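Shelf bay notebook, Dalsgaard room
08/12/2024
Entry by Bjartur Kirkegaard

Started on the snack bay again. Elínborg had the steel table pushed up beside the shelving when I came in, and I left it there. It is a good height for sorting and I don't have to bend for it. Canisters are on the middle shelf only. I kept to that all day.

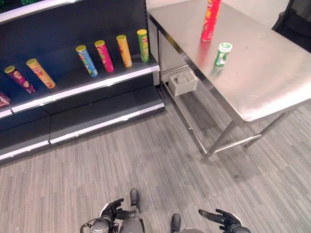
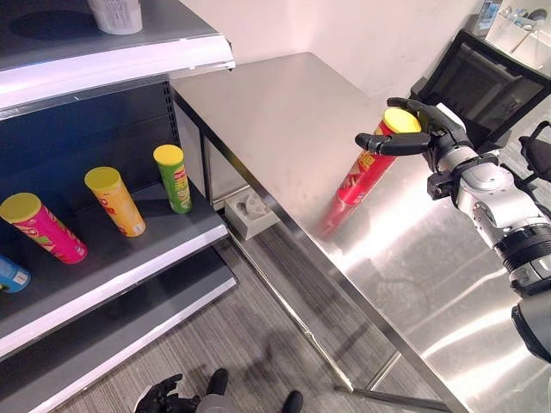
Middle shelf of the bay with the steel table to the right of it, at two points in the work.

Shelf and spacing

The middle shelf is the one people look at first, so I want it settled before I touch the others. Tall canisters are a nuisance on it. They look fine from the front and then you step to the side and see they are all at different depths.

The gap is still my main complaint. With the purple and the yellow-orange at the left and the light blue, hot pink, orange-yellow and green at the right, the wide space between the two groups reads as sold out. Elínborg thinks it should stay until we know what goes in it. I would close it up and leave the spare room at one end. We did not agree and moved on.

The other arrangement had four on the middle shelf: blue at the far left, then magenta-pink, yellow-orange, green. The green was standing straighter than the rest and I liked it better back there near the corner. The pink and the yellow-orange were both tilted the same way. A tilted canister takes up more shelf than a standing one, so any spacing worked out from that state is no use.

Bottom shelf is empty and stays empty for now. Wiped it anyway. The dark gray surface shows every bit of dust and the white edge strips show fingerprints. There is a seam in the strip at the front of the bottom shelf and dirt collects in it. Used the corner of a dry cloth, then a toothpick.

Colors

Nearly all of the lids I can compare are yellow, so from above there is not much to tell the flavors apart. You need the wrapper. Elínborg's idea is to put the two warm ones (yellow-orange and orange-yellow) well away from each other. I mixed them up twice this morning while putting them back from the table, so she has a point. For the list I am going to write them as "yellow-orange, red lettering" and "orange-yellow" until the proper labels come from Wetaseo. Order number for the labels is 1206 in case anyone needs to call them.

Table

Brushed top, rounded corners, easy to clean. It reflects the lights badly. When the top is bare you get bright streaks right across it and after an hour my eyes were tired. Tried the gray felt from the Poltora box as a cover. Better on the eyes, but the felt slides, and anything round set on it goes with it. Took it off again. Might try a thin rubber mat.

Cleaner used: Stirnine, diluted, 40 ml to the bucket. That was enough. In July we used it stronger and it left a film on the steel that took two rinses to get off. Do not use it on the printed wrappers.

Floor

Mind the white outlet box on the carpet under the table. It is low and easy to forget. I knocked it with my foot while pulling the table out to wipe behind, no harm done that I could find. If the table gets moved, lift it. Dragging a leg into that box would be a stupid way to lose an afternoon.

Vacuumed along the base of the shelving. Go with the lines in the carpet or it looks patchy.

Stock note

Cupboard sheet says 111 canisters across all flavors. I have not checked it against the cupboard and am only copying the number over. Budget left for the bay is 3000, which has to cover the labels, the mat and whatever dividers we pick.

Dividers: Elínborg wants clear ones, low, so they don't hide the wrappers. I asked for two samples, one with a sticky foot and one that clips on the shelf edge. Not sure the clip will grip the white strip. It is glossy and there is not much of a lip to hold.

Added by Elínborg Mikkelsen, same day

Read the above. I still say leave the gap. Happy to try the green in the back corner. Please put the felt back in the Poltora box when you are done with it, I found it on the chair. The toothpicks are in the top drawer now.

To do
Rubber mat for the table, cut to size
Chase labels
Check cupboard sheet
Decide on the gap
Wipe the upper shelf, not done today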